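桌面机械臂进车间之前：一份操作规范的来历

本刊特稿　2026年1月23日

打印本页 | 用电子邮件发送

轻型机械臂的价格逐年下降，使用者的构成也随之改变。过去，一台设备进厂须经过选型、围栏设计和验收，现在，许多小型臂由研究小组自行组装，直接安放在工作台上。设备体积虽小，夹伤、飞溅与误动作的可能并未消失，相应的管理办法却往往付之阙如。

Brolatel 工业服务中心去年7月起试行的《桌面级机械臂作业管理规范》，正是针对这一空白而制定。规范全文30条，适用于中心下属的 Runby 与 Kiều 两处实验室，内容涵盖工位布置、线缆管理、工具使用、记录留存和人员资格。起草组在说明中写道，条文力求让当班人员在开机之前即可逐项核对。

工位布置是争议较多的一章。初稿要求台面除作业对象外一律清空，两处实验室均提出异议：操作任务本身就需要各种日常物品，台面过于单一，所得结果难以推广。修订稿改为分区管理，将台面划为作业区与陈列区。作业区内的工具、紧固件须登记在任务单上；陈列区可以放置文具、容器等物，但应保持稳定，并纳入开机前的检查。悬挂在工位上方的物品另有规定，篮筐须固定于型材框架，筐内物品不得高出筐沿。

线缆一章的篇幅仅次于工位布置。规范要求外露线缆留有足够的弯曲余量，同时不得垂入夹爪的行程范围；关节转动至极限位置时，波纹管不得与台面物品发生刮碰。检查应在断电状态下以手动方式完成，再以低速空载运行复核一遍。 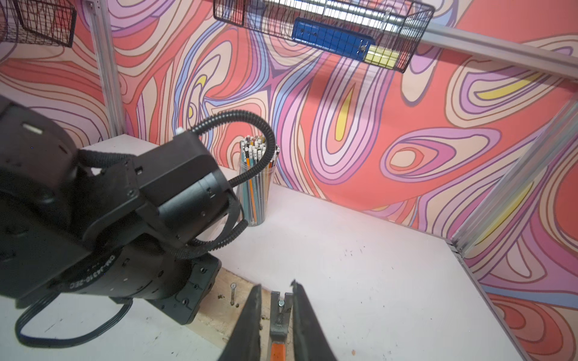
涉及手工工具的任务，规范单列一章。锤、钳、螺丝刀一类工具原为人手设计，重心与握持部位未必适合平行开合的夹爪。条文规定，此类工具首次使用前应进行抓持试验，确认在急停和断电两种情形下的跌落方向；带有尖端或叉口的工具，不得朝向人员站立的一侧。起钉、敲击等动作须在垫板上进行，垫板应与台面固定，作业结束后清除碎屑，散落的钉与螺钉逐一收回。起草组特别提出，小型紧固件容易夹在工具缝隙之中，下一次动作时可能弹出，因此收工检查应包括工具本身。

在人员资格方面，规范将操作者分为2级。初级操作者只能执行已经批准的任务单，高级操作者可以修改速度与力矩上限，但每次修改须填写变更单，由另一名高级操作者会签。试行期间，两处实验室共提交任务单3690份，其中2909份一次通过审核，其余退回补充。退回的理由以工具登记不全居多，急停按钮位置未注明者次之。

关于急停，条文措辞颇为严格：按钮须设在操作者不必越过机械臂即可触及之处，不得以软件界面上的停止键代替。负责系统集成的 Cirkent 公司曾建议允许使用无线按钮，起草组经讨论未予采纳，仅同意将其作为附加手段。

记录留存一章则较为简略。每次作业的任务单、参数变更和异常情况应一并归档，异常包括工具滑脱、非预期接触以及关节过热报警。未造成损失的事件同样须上报。起草组认为，试行阶段上报数量偏多属于正常现象，不宜据此考核个人。

规范目前仍为内部文件，不具有强制标准的效力。中心表示，正式版将补充双臂协同作业的内容，并对垫板材质和固定方式给出更具体的要求。至于带有自主学习程序的设备能否沿用现行任务单制度，起草组内部尚存分歧，相关条款暂以附录形式列出，供两处实验室试用后再行议定。

读者评论（3）

台面一角：分区管理比一刀切清空合理得多。请问陈列区与作业区之间是否规定最小间距？

老工装：变更单会签在夜班很难执行，当班往往只有一名高级操作者。希望正式版能有所考虑。

南窗：工具缝里夹螺钉这一条写得细，我们组也准备加进收工检查表。

打印本页 | 用电子邮件发送

联系编辑部 | 版权所有，未经许可不得转载 | 返回顶部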